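Collance Releases Trisanier Linear Drain and Sloped Base System for Curbless and Low-Curb Showers

October 6, 2021

Collance, a maker of drainage and waterproofing parts for residential bathrooms, today announced general availability of Trisanier, a linear drain and sloped base system for new construction and remodel work. The system is sold through plumbing wholesalers and tile distributors and ships as a boxed kit containing the drain body, base panels, sealing collar, corner pieces and a two-part grate.

Trisanier replaces the Gevine point drain line, which will stay in the catalog until current stock is sold. Replacement grates and strainers for Gevine will continue to be supplied under their existing part numbers.

The drain body is formed from stainless steel and has a factory-bonded flange on all four sides. The flange accepts both sheet membranes and liquid-applied membranes. The outlet can be set to the side or to the bottom by turning one fitting, so the same part number covers slab and joist floors. Installers working over joists should check clearance at the trap before cutting the subfloor; a paper template is packed with each kit.

Base panels slope in one direction toward the drain. A single slope allows large-format tile to be laid without diagonal cuts, which are required with a center drain. Panels can be trimmed on the three sides away from the drain. The drain edge must not be trimmed. Panels are set in thinset mortar over a level substrate, and the joints between panels are sealed with the supplied band before the membrane is applied.

"Most of the calls our technical desk takes are about the joint between the drain and the membrane," said Krystyna Wasilewska, director of product engineering at Collance. "We moved that joint away from the low point of the floor and made the flange wider. The installer has more room to work and can see the full bond line before tile goes down."

Before release, the system was installed at 88 homes under a field program run with Demissie, a regional bathroom contractor. The program covered 176 showers, two per home, in a mix of curbless and low-curb layouts. Each shower pan was flood tested before tile was set and inspected again after seven months of use. Two changes were made as a result of the program. The leveling feet were given a coarser thread, and the hair strainer was made deeper so that it can be lifted out without tools.

"Our crews wanted fewer loose parts and one set of instructions," said Jasper Van Rooij, field operations manager at Demissie. "The earlier kits had separate sheets for slab and for wood floors. The new one has a single sheet, and the steps are in the order we do them."

The system may be used with framed or frameless glass enclosures, in alcove and corner layouts. Glass hardware must not be fastened through the base panels. Where a fixed panel sits on the floor, the channel should be bonded with neutral-cure silicone. Wall tile may be ceramic, porcelain or natural stone.
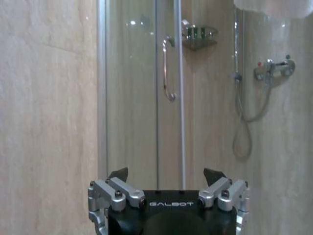 Corner shower with glass enclosure and marble-look wall tile. Photo: Collance

Grates are offered in brushed and matte black finishes, along with a tile-in version that accepts a strip of the floor tile. All grates fit all drain bodies of the same length. Custom lengths are made to order and cannot be returned once cut.

Installation instructions, rough-in drawings and a membrane compatibility chart were updated in June and can be requested from any Collance distributor. Contractors who registered for the field program will receive the revised leveling feet at no charge.

About Collance
Collance designs and manufactures shower drains, base panels and sealing parts for residential use. Products are sold through trade distributors.

Media contact
Collance Press Office

###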